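Brikton 2 review: big battery, slow everything else

Posted Monday, July 8, 2024 by Diarmuid Costello

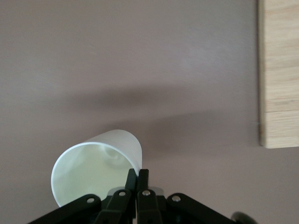

Battery and screen

Quick one, typing this on the train. Had the Brikton 2 since February as my second phone. Battery is great. Two full days, easy, even with maps going. Screen is fine indoors, pretty dim in the sun. Auto brightness is a mess, I just turned it off.

Performance

Slow. Keyboard lags, camera takes forever to open. Last update helped a litle, then the Bluetooth started dropping in my car. Still does.

Calls and price

Calls are loud and clear, best part of the phone. $119 at Hutside, no contract. At that price I can live with the lag. Wouldn't want it as my only phone tho. Get the one with more storage if they have it, mine filled up in a week and teh card slot is picky.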